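Search the gallery Go All albums

Mumano in the kitchen corner: planning and control
Posted by Bonifacio Quintana
September 6, 2019 — 2 min read

Welcome to the gallery of our software work on Mumano. On this page I put the reaching task, because many visitors ask how the robot decides where to send its hand.

The work has two main parts. The first is the planner, which we call Guston. It takes a target in the room, for example a point near a refrigerator door, and searches for a path of the arm that does not touch the desk, the wall or the robot's own body. We give it 300 milliseconds. If it finds no path in this time, it must say so clearly and the arm stays where it is. In the old version it returned the best path it had, even a bad one, and I was not happy with this.

The second part is the balance controller. When one arm goes up and forward, the weight of the body moves also, and the legs must correct for it. The controller receives the planned arm motion in advance, so it can begin the correction a little earlier. It sends commands 100 times per second. We would like to go faster, but the logging still takes too much of the computer.

All runs are recorded with Gamage, our small logging tool. Since last October we have 1,636 reaching runs in it, and every run can be played again against a new version of the planner. This was boring to build and it is now the tool I use the most. In the last comparison, 24 runs gave a different path than before. I checked each one by hand — most were only a different elbow position, with the hand arriving at the same place.

Next we will work on the perception side. The door edge is found well, but the handle is thin and the depth values around it are noisy. Uvico is preparing a new filter for this.

Related albums
Walking on soft floor
Gamage: screens from the replay view
Hand calibration, first tests
Uvico depth filter notes
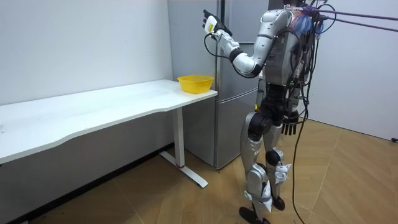 Mumano at the refrigerator, right arm raised and hand open in front of the upper door.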